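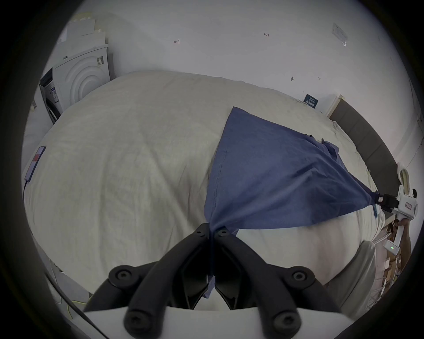

A morning at Covero's open day

Reading time: 3 minutes
Print this page | E-mail this page

I'd been wanting to get a look at the Ovau handheld grippers since the spring, so when Covero said they were opening the doors for a day in September I was on the train before I'd properly thought about it. Doors at 11, free tea, and a very good lemon cake (I went back twice, sorry).

If you haven't come across the kit, it's a pair of grippers you hold yourself, one in each hand, and you do a job with them while everything gets recorded. The recordings then go towards teaching a robot the same job. Covero rent the set out with software and a day's training, and they were keen for us to have a proper go.

They had several corners set up, but I made straight for the bedroom one, with a big bed, a grey headboard and a little white nightstand. The job was folding a dark blue cloth on top of the duvet. Easy! Well, no. You pinch one corner in the left gripper and another in the right, pull it out on the diagonal, and then you find that the duvet has its own ideas and the cloth creases up wherever it likes. I lost my corner again and again. Fingers do such a lot of small rolling movements that you never notice until they're swapped for two curved black jaws.

What I liked: the tips. They come together neatly and will hold just the corner of a piece of fabric, where the Bodin pair I tried last year wanted a great fistful. The handle was comfy too, although my wrist was grumbling after twenty minutes or so. I've got small hands and would love a shorter reach on the grip.

What I liked less was the cable. I kept checking where it was before I stepped sideways, and I'd want a tidier arrangement at home. The software side, which they call Zillia, was quick to start a recording and rather slow to show it back to you. The chap at the desk said an update was coming and wouldn't say when.

Prices, as everyone asks: 212 pounds a week for the pair, or 3,000 to buy outright with a year's support. Replacement fingers are 158 a set, and that made me wince a bit. I'd rent for a month first, especially if cloth is your main thing, and I'd bring my own towels and pillowcases to practise on.

They're running another open day in the new year with a kitchen corner added. I've put my name down already, and I'm told there'll be more cake.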